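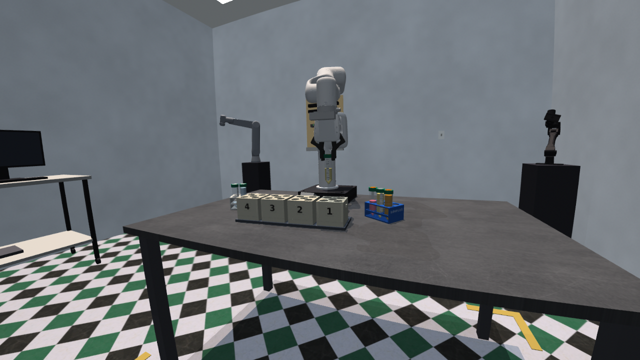 Before you pick up the clipboard, please give yourself a good 20 minutes and a cup of tea, and walk the dye room once with your hands in your pockets, just looking. You will see more that way than you would with a pen in your hand, I promise. Start with the tables and start low, with your eyes near the level of the top and the lights on. A large dark table with a mottled charcoal-gray top is handsome, and I would have one at home if it fit through the door, but that kind of surface is very good at hiding a spill of navy powder, and you may not find it until it is on somebody's sleeve. Small things should stand together on a thin tray, as the four cream-colored blocks do, so that you can lift the lot and wipe underneath.

Kokulby Dye and Print Rooms
Room check, with comments
Revised October 2018 by Štefánia Havlíček

Mark each line OK, FIX or ASK. If you mark ASK, write down what you were wondering, even if it feels silly. I have been doing this check for years and I still mark ASK on something most times.

TABLES AND FLOOR

1. Table tops wiped with a damp white cloth, and the cloth looked at afterward.
Comment: Please use white. A gray cloth will tell you that everything is lovely. If the cloth picks up color, wipe again until it doesn't, then rinse it in the deep sink and not the one we fill the kettle from.

2. Table edges free of splinters, chips and old tape.
Comment: FIX. The long print table has a rough place near the window end. I have sanded it twice. It wants a proper strip of edging, and I have asked for one.

3. Floor dry, mats flat, no corners curling.
Comment: OK, although the mat by the rinse sinks is getting tired. Press the corners down with your foot, and if one comes back up at you, take the mat away for the day.

4. Walkway to the back door clear.
Comment: OK when I looked. The drying racks do creep – people nudge them toward the radiator, and I understand why, but they need to come back behind the painted line.

POWDERS AND DYES

5. All powder jars closed and labeled on the jar itself, with the lid labeled too.
Comment: FIX. The Triletti reds were all fine. Three of the Ninda blues had labels on the lids only, and lids wander. I have written new ones in waterproof pen and left the pen in the drawer, where I hope it will stay.

6. Dust masks in the box, clean and in their wrappers.
Comment: OK. There were 13 left. Reorder when you open the last row.

7. Mixing done in the corner with the window shut and the fan off.
Comment: I know it feels backward to shut the window! Moving air lifts dry powder and carries it across the room. Mix the powder into water first, put the lid back on the jar, and then by all means let in the weather.

8. Dye spoons and measuring cups kept apart from the tea things.
Comment: OK, and thank you to whoever painted the handles orange. Anything with an orange handle never goes near food again, even after a good scrub.

HEAT AND WATER

9. Kettles, steamer and irons: cords whole, plugs snug, nothing trailing over an edge.
Comment: ASK. The cord on the older Kubíček steamer looks a little shiny where it enters the base. It may only be wear from wiping, but I have put it on the shelf with a note on it until it has been looked at.

10. Steamer filled to the line before it is switched on.
Comment: OK.

11. Pot holders dry and by the stove.
Comment: FIX. Two were damp. A damp pot holder lets the heat straight through to your fingers, so hang them up on the hooks at the end of a class, and please don't leave them folded on the draining board where they stay wet until morning.

12. Hot tap warning sign in place over the deep sink.
Comment: OK. It had slipped behind the apron hooks, and I have moved it to eye level.

PEOPLE AND PAPERWORK

13. First aid box full, eye wash in date.
Comment: Eye wash is good until April. Plasters were low and I topped them up from the store in room 323, so that box will need a look too.

14. Gloves in small, medium and large.
Comment: FIX. Plenty of large, no small at all. Large gloves on small hands fill up with dye, and then we have blue hands and a cross student.

15. Fire exit plan on the door and readable from the middle of the room.
Comment: OK, but it still gives the meeting point by its old name. I have penciled in the new one and asked the office in room 315 to print a fresh copy.

Put the finished sheet in the green folder by the light switch, newest at the front. Anything marked FIX gets a tag tied on before you leave. The tags are in the biscuit tin (there are sometimes biscuits in the other one).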